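Search this site
Enter keywords Go

Research assistant (transcription), Plostis Local History Centre
Part-time, fixed term

The centre is looking for a research assistant to help transcribe and index the Escobedo papers, a collection of over 1,000 letters, muster lists and supply ledgers from the frontier forts, mostly dating from the 1860s and 1870s. Many were written in the field and the handwriting is uneven.

You will work 2 days a week in our Asmont reading room. The contract starts in September and runs for 8 months. Duties include transcribing letters to our house style, checking place names against period maps, and answering enquiries from family researchers.

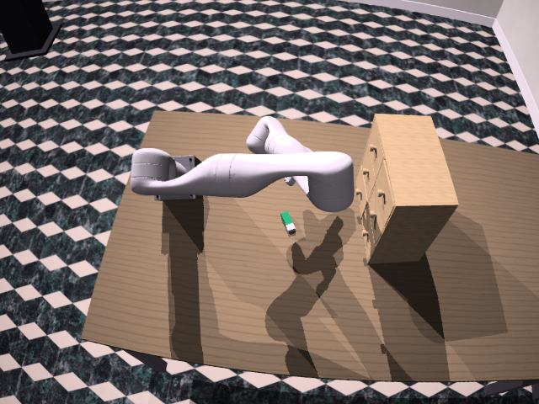

Page last changed: 22 August 2024

You will need a degree in history or equivalent experience, and practice in reading nineteenth-century handwriting. Knowledge of treaty records or army correspondence would help. Some of the letters describe attacks on camps and villages in blunt language, and applicants should be comfortable working with that material.

To apply, send a resumé, a cover letter and the names of two referees. We also ask for a short sample transcription; the test letter is available from the front desk or by email. Applications from Indigenous researchers are encouraged.

Comments

weditine: Can any of this be done from home? I'm 5 hours away.

Reading room: Sorry, the originals can't leave the building and they haven't been scanned yet.

oldforts: Are the ledgers open to the public in the meantime?

Contact us | Copyright Plostis Local History Centre | Back to top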